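I clean on Mondays. Other people have the gym. My place in Drelcombe is small, with hard floors, a dog, and a radiator that manufactures lint overnight, and these are the tips I keep repeating to friends who didn't ask. They're mostly about living rooms, with a detour into drawers.

## Dust first, and dust dry

Start at the top of the room and work down. You know this. Everyone knows this, and everyone still vacuums first because the vacuum is loud and feels like progress.

Use a dry microfiber cloth on shelves, folded in quarters so you have eight clean faces to get through before you need another. Spray makes the dust into paste, and the paste goes into the corners, where it sets like stucco. My Skondero bookcase has a back ledge that held a gray crust for two winters before I went at it with a butter knife. Damp cloth afterward, if you must, and only on what's sticky.

Lampshades want a lint roller. Pleated ones want a clean, dry paintbrush, the two-inch kind with soft bristles, and the patience of a museum employee. Wait for the bulb to cool.

## Upholstery that keeps a record

Velvety fabric remembers everybody. Someone sits down for ten minutes and the chair holds a print of them until spring. Brush it with a soft clothes brush in long strokes, all going the same way, then leave the room before you start adjusting it.

For flattened patches, hold a steamer a few inches off, give it a short pass, and brush while the pile is still warm. Check the tag first! If it says S, that means solvent cleaner only, and steam is off the table. A W means water-based cleaner is fine. An X means vacuum it and hope. 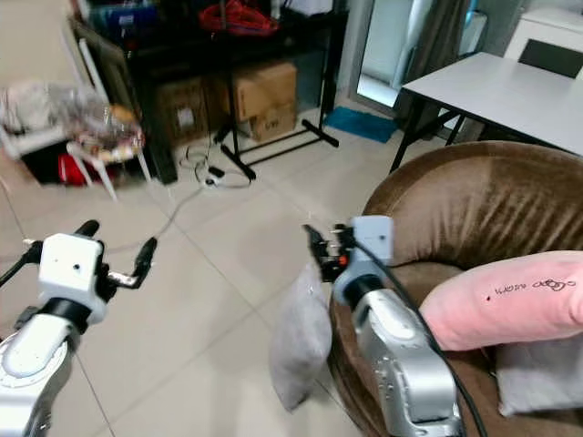 Crumbs are a separate matter. The crevice tool on my Kodikara is too wide for any crevice ever made by a furniture company, so I slide a cardboard tube over the end and squeeze the tube flat. It looks terrible and gets everything. I have recovered three pens, a collar stud nobody in this household could have owned, and enough popcorn to reopen the theater.

Pet hair comes up with a slightly damp rubber glove. Drag your hand toward you and it rolls into a little felt sausage. Do not leave the felt sausage on the arm of the chair and then go answer the door.

## Cushions

- Unzip the cover before you wash it and read the label inside. The one on the outside is mostly there to sell you the cushion.
- Turn covers inside out, close the zipper, wash cold.
- Put the cover back on when it's a hair short of bone dry if it's cotton. It stretches over the insert better, and you'll swear less.
- Feather inserts go in the dryer on low with a couple of clean tennis balls. It sounds like a shoe falling down the stairs for an hour.
- Foam never goes in the dryer. Press the water out with towels and stand it on edge somewhere with moving air. It takes days. Plan to sit elsewhere.
- Buy the insert a size up from the cover. A limp cushion is usually a correct-size insert in a correct-size cover.

My friend Sânziana Anghel irons her cushion covers. I mention it so you can feel better about yourself.

## Shiny tile and the truth

Matte tile forgives. Glossy tile takes notes. If yours looks streaky after mopping, the trouble is almost always too much soap, and the cure is to mop again with plain warm water and then change the water sooner than you want to. I use half the dose printed on the bottle. The people who print the dose also sell the bottle.

Two buckets help, one for the cleaner and one for rinsing the mop. So does a dry pass at the end with an old bath towel under your feet. Shuffle backward toward the door. Close the curtains first if you have neighbors with opinions.

Check your work from floor level with the lights on. You'll see every streak, plus several things under the sofa that you'd made peace with.
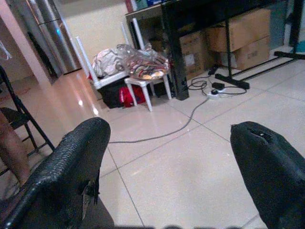 *Glossy off-white tile, gray grout, and plenty of glare.*

For grout, make a paste of baking soda and water, scrub with an old toothbrush, and rinse well. Do one small stretch per session. I once tried a whole floor in an evening and had to go down the stairs sideways for most of February. Skip vinegar, it eats at unsealed grout over time, and it's no friend to natural stone either. And if you're using anything with bleach in it, use it alone, with a window open. Never with vinegar, never with ammonia, never "just a splash."

I put my floor mix in a Triklow spray bottle with the name written on tape. It used to hold plant food. The floor did not grow, but it did get tacky.

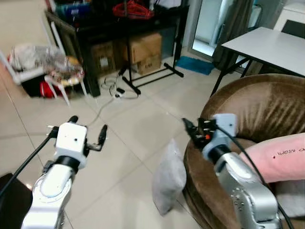
## Moving heavy things without a second person

Fold a thick towel, tip the chair back, get the towel under the front feet, then do the same at the rear. Now it slides. Pull low, walk slowly, and look behind you, particularly if you have a dog who thinks furniture moving is a sport.

When you put it back, wipe the feet. Grit lives on them. Felt pads are worth the few dollars, and the stick-on ones will migrate by summer and turn up on your sock, so get the kind with a nail if the legs are wood. Round chairs can be turned a quarter every few months so the sunny side doesn't fade into a different chair.

## Tables

Pale tabletops show coffee, ink, turmeric, newspaper, and regret. Go gently: dish soap and warm water, then a baking soda paste left for a few minutes on anything that survived. Test the paste underneath first, in some spot only a toddler would ever see. Wipe with the grain if there is a grain. 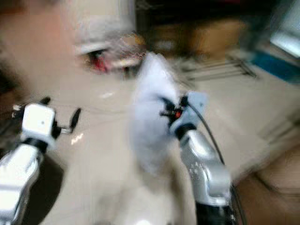
Sticky residue from labels comes off with cooking oil. Dab it on, make a cup of tea, drink the tea, then rub with a cloth and wash off the oil. Keep it away from raw wood, which drinks oil and keeps the stain as a souvenir.

A wobbly table is usually one loose bolt. Tighten all of them anyway, a little at a time, going corner to corner. Folded cardboard under the short leg is also a repair. Mine has been temporary for six years.

## The drawer

You have one. Tip it out on a towel, put back whatever you can name, and give the rest a jar with a lid. If you haven't opened the jar by the next time you change the clocks, throw out the contents. Keep the jar, obviously. It goes in the cupboard with the other jars.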